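Gudora Robotics Club, pre-session safety checklist
Arm station 2, laundry-folding project
Filled in by: Kulsoom Jadoon, Thursday, before the afternoon group

I do this one on paper first and then type it up with my comments, so if you're new to the station please read the comments too, they're longer than the checklist for a reason!

1. E-stop within reach of the operator's chair
OK. Pressed it twice, the arm held both times. Whoever moved the chair to the window side, please move it back, I had to stretch.

2. Arm base bolts and clamps
OK. One clamp took a quarter turn (it always does after the Magsi team has had the station). If it takes more than a half turn, stop and come find me.

3. Cables clear of the arm's sweep
Needs attention. They're clear right now, but only just. I ran the arm through its full reach at the slow setting and nothing snagged. Please tie the slack down before anybody goes above slow.

4. Speed limit loaded
OK. Slow profile for practice, and the middle one only with a mentor at the stop button. I know Birance weekend is coming and everyone wants a faster fold. Still no.

5. Gripper fingers: tips, screws, wear
OK. No wobble. I wiped the tips because they pick up lint like you wouldn't believe, and a linty tip lets the cloth slide.

6. Grip force setting
OK. Back to the club default. Somebody had it cranked way up from the Dadness block-stacking runs, and that's too much for cloth (and for fingers, so hands out while it's closing, every single time).

7. Practice garment: no pins, zippers, buttons or loose threads
OK. Using the blue one with the wide hem band. I ran my hand along all the seams and found nothing sharp. Grab it by the hem corner when you can, the band gives the fingers something to hold.

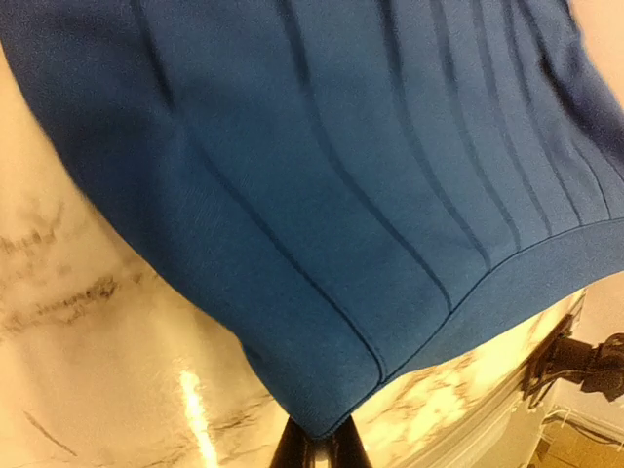

Dev: can we add a line about how long a hold is allowed? Our group parked the arm with cloth in the gripper and went off to argue about code, and the motors were pretty warm when we got back.

Good catch, and yes! New line, starting today:

7a. No hold longer than 20 seconds without someone at the station
Added. If you need to talk, put the garment down, park the arm, then talk. I'll put it on the laminated copy when I get to the printer.

8. Work surface dry and clear
OK. Wiped down. Phones and snacks go on the other table, please.

9. Hair tied back, sleeves up, lanyards off
To be checked with each group at the door. I left 15 minutes at the start for this and the e-stop drill, and we do need all of it.

10. Log sheet started
OK. Write down every stop, even the silly ones.

Result: station open, slow speed only until item 3 is fixed. K.J.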